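Caderno de laboratório – projeto Mundar
Entrada de 2026-10-24

Revisão do lote de dobragem de roupa recolhido com as pinças de mão. O Unai Requena quer treinar já com tudo. Eu não quero, e deixo aqui os motivos por escrito para não os repetir na próxima reunião.
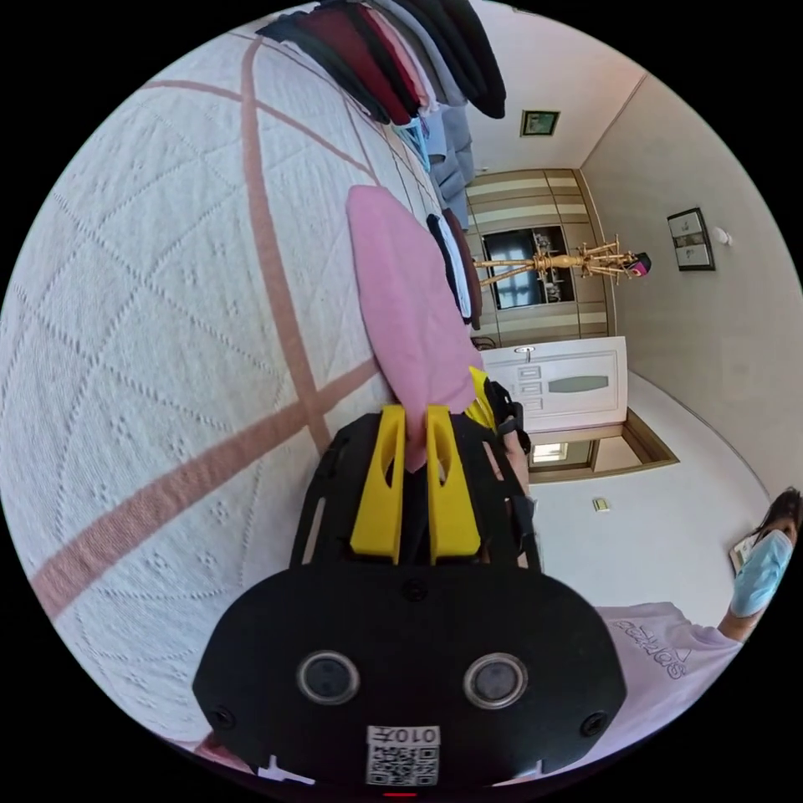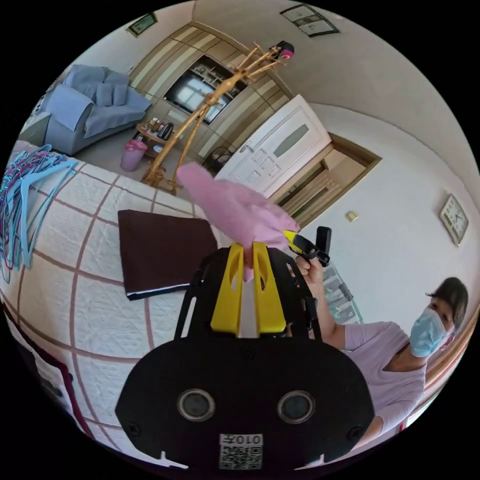
Nos dois casos, peça cor-de-rosa entre os dedos amarelos.

Última alteração desta página: 18:42, por Ilir Golob

O lote tem 715 episódios. O filtro automático da Golnar Nazari rejeitou 108, quase todos por perda de trajectória. Até aqui tudo bem. O que me incomoda é o que ficou: vi à mão 39 dos aceites e em vários o instante de fecho da pinça vem marcado antes de os dedos tocarem no tecido. Se a etiqueta de contacto está errada, a política aprende a fechar no ar e depois andamos a culpar a rede.

A Golnar diz que o desvio é constante e que se corrige com um deslocamento fixo. Pode ser. Em Agosto também nos disseram, da parte da Dultska, que era constante, e perdemos o mês nisso. Quero ver o histograma antes de acreditar.

Segundo ponto, a métrica. O Mounir Kamel conta como sucesso qualquer episódio em que a peça acaba dentro do contorno alvo. Um pano amarrotado cabe lá tão bem como um dobrado (ver a segunda imagem, o tecido todo enrugado entre os dedos: a distância ao contorno não distingue isso de uma peça em ordem). Com esta métrica a linha de base parece óptima e não sei o que estamos a medir.

Terceiro, a variedade. Colcha acolchoada, riscas, cabides e roupa em pilha – visualmente o quarto é rico, mas é um quarto. Generalização a outras casas não se tira daqui, por muito que o rascunho do artigo já use a palavra duas vezes. Pedi ao Said Ouali que a cortasse.

A fazer:
– histograma do desvio de fecho, por operador e por pinça (Golnar)
– reetiquetar 400 episódios sem olhar para a etiqueta automática (eu e o Said)
– métrica nova com área dobrada, mesmo que grosseira (Mounir)
– treino parado até haver o histograma. O Unai não concorda, fica registado.

Falta saber se o relógio da Cemevham foi acertado entre sessões. Perguntar.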